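A pot with two spouts turns up at the Milten sale

I went to the antiquities preview at Milten for one hour and stayed until they turned the lights off, so that tells you how my July is going.

The room had 123 lots in it this time, mostly small stuff: oil lamps, beads, a tray of bronze pins that I wanted badly and can't afford. But the one everybody kept drifting back to was lot 77, a little red pottery flask with two spouts and a strap handle between them. Anitha Pinto, who runs the ancient section at Milten, let me hold it (over a cushion, with her hands under mine!) and it weighs next to nothing. There's an old repair at the base of one spout and a chip on the foot that the catalog owns up to. The rest is as the potter left it, thumb dents and all.

The flask comes from the Kurian collection, which was put together over many years and has been leaving the family shelf by shelf. Krishnamoorthy Nair bought from the first batch and he was back with his reading glasses and a list. He told me he likes the ugly ones. I like him a lot.

Bidding on lot 77 opens at $800. I asked Anitha where she thought it would end up and she just laughed — I took that as "higher." The paperwork is decent, too: there's a dealer's receipt and a typed collection card with the old shelf number on it, and both go with the piece to whoever wins. 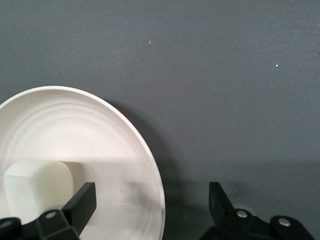 Begoña Robles

Now, the part I'd go for even if you never plan to bid. Satish Poojary is giving a short talk on how to spot modern glue and overpaint on old pots, using pieces from his own shelves that fooled him. He did a version of it last winter in Skaslow and I still use his flashlight trick (hold it low and sideways, look for the shiny line). It starts at 5 p.m. in the back room, it's free, and the chairs go fast, so get there early.

The preview stays open through the evening before the sale. You can leave a bid at the front desk or by phone, and Milten will hold small lots for pickup if you can't come that night. I'm leaving one on the bronze pins. Please don't outbid me.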